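Buying the second arm first: a packing shop on what it spent and what it forgot

Caught the operations lead at Sallar between two calls on a Wednesday, 20 minutes that turned into 40. The company repacks household liquids for smaller sellers and is partway through pricing a robot cell for odd-shaped bottles. No names, that was the deal. Figures were fine.

First question was the obvious one. Why a hand, and not a suction cup?

"Because we already own suction cups. They're great on boxes. On a curved bottle with a label that's half peeling, you lose one in every tray and someone has to walk over."

So the budget. It started as one line on a spreadsheet, "robot", and is now a whole tab. The team got quotes from two integrators, Unarance and Bellar, and the numbers looked far apart until someone read the small print. One included guarding and training. The other had the arm, the hand and a cable.

"Compare the cell, don't compare the arm. I'd tell anyone that. We lost 7 weeks going back and forth over a price that wasn't for the same thing."

What got missed the first time round? A long pause, then a laugh. Covers. Sleeves, film, the stuff that goes over the hand and wrist so product doesn't get in the joints.

"It's plastic. It's cheap. But it's every shift, forever. We put down 400 dollars a year for consumables and finance asked where that came from. I made it up, basicaly. The new number is higher and it's a real one."

The trial work is bottles on a green surface, one after another, different colors and label layouts. Dull to watch, they admit. But it's what the purchase decision hangs on, so they sit through it.

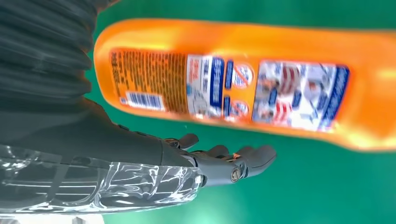 What they'd ask a vendor now

The list is taped up by the desk. I got most of it read out to me over the sound of a forklift.

Spare fingers, price and lead time. Not the whole hand, the fingers. "If a fingertip wears out and the answer is send the hand back, that's a different purchase."

Who changes the covers, and how long it takes. With gloves on. Sallar wants it done by the regular line crew, no tools.

What happens with a new bottle. Does it need a service visit or can they set it up themselves. The trial set is 208 items and the catalog changes every January, so this one matters more than speed, they said.

Cost of the software after year one. "Both quotes were quiet on that."

On renting: they looked at it. Alvarado, a leasing outfit they've used for conveyors, offered terms on the arm but wouldn't cover the hand, called it tooling. So now the plan is lease the arm, buy 2 hands outright, keep one on the shelf.

Isn't a spare hand a lot of money to leave in a cabinet?

"Sure. A stopped line is more. I did that math on the back of a delivery note and it wasn't close."

Timing is still open. Power and air need to be moved before anything gets bolted down, and the electrician's quote came in after the budget was frozen – of course it did. They'll ask for it seperately.

Any regrets so far? "Should've asked the night shift earlier. They know which bottles are trouble. We had engineers guessing at it for a month."

Then the other phone rang. Decision is due next quarter, I'll check back.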